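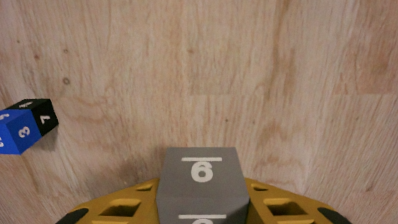

Hailu Blocks

Simulated pick-and-place episodes from the Renton student robotics club
Version 2, released 15 July 2026

What this is

Hailu Blocks holds 2,686 short episodes of a two-finger gripper moving numbered cubes on a wooden surface. We made it in our own simulator, Pririer, after learning in April how long it takes to collect the same thing on a real arm when the real arm is shared with a class that has grades to worry about.

Each episode has the wrist view, the gripper command at every step, and one written instruction such as "put the 3 next to the 6." The cubes differ in color and number. Instructions may use either one, and a few use both and disagree. Those are marked conflict in the index and were, at first, a bug.

Splits

train: 2,000 episodes
test: everything else, with wood textures not used in train

There is no validation split. Carve one out of train and tell us how you did it if you send in scores.

Known problems

Sixes and nines. The numerals have a bar next to them, which was supposed to settle the matter. From the wrist view a cube can be facing any way it likes, and club members still argue. Trust the label file.

Ones and sevens. Same argument, no bar to blame. At a steep angle the two are close enough that our own baseline guesses.

Cropping. The held cube often runs out of view at the bottom, and neighbors get cut off at the sides. We left this alone. Real wrist cameras do it too.

Physics. Friction is generous. A policy that scores well here may be a policy that has never dropped anything, and it will take the news badly on hardware.

Baseline

The Sanell baseline is in the baseline folder. It finishes 80 percent of test episodes with color instructions. It does worse with numbers, and we would like that to be someone's project next year.

Running it

Unpack the archive, set the data path in config, then run the replay script on one episode before starting on the lot. If the gripper opens when it should close, you have version 1 – download again.

License

Free for classes, clubs and research. Please credit the Renton club and keep this file with the data.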